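Clatari hand unit

Category: Robot maintenance / Hands and grippers

The Clatari hand unit is a robotic hand with a small camera placed near the wrist. It is used in the Marinho work cell, where it is set up and looked after by one technician. This article describes the usual care of the unit.

Setup

The hand is fixed to the arm before the power is connected. The technician then moves each finger slowly and watches the wrist camera on a screen — the view changes a lot with small turns of the wrist. A flexible cover must lie flat, without a twist, or it can pull on the cable.

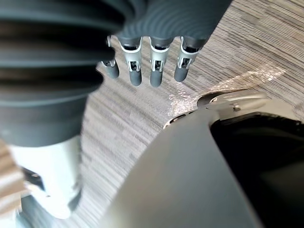
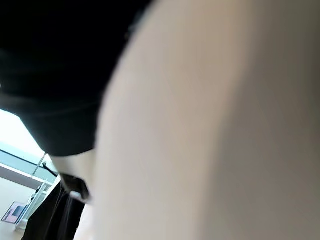 Care of the joints

Finger joints are cleaned with a dry brush every 90 hours of work. The fingertips are checked for cuts at the same time and replaced in pairs. Grease is not used on the open joints, as it collects carpet fiber. The cover is changed after 240 hours.

Repair

The most common fault is a finger that closes late. In the Marinho cell this was traced in May to a worn cable, and Gus Iwasaki changed the routine so that cable tension is now tested every Friday. After a cable is replaced, the zero position of all fingers must be saved again.

This site uses cookies. Accept | Settings

Comments

Dennis Minja: Does the zero position stay after a power cut? Mine was lost 2 times.

farudine_fan: It stays if you save before you close the menu.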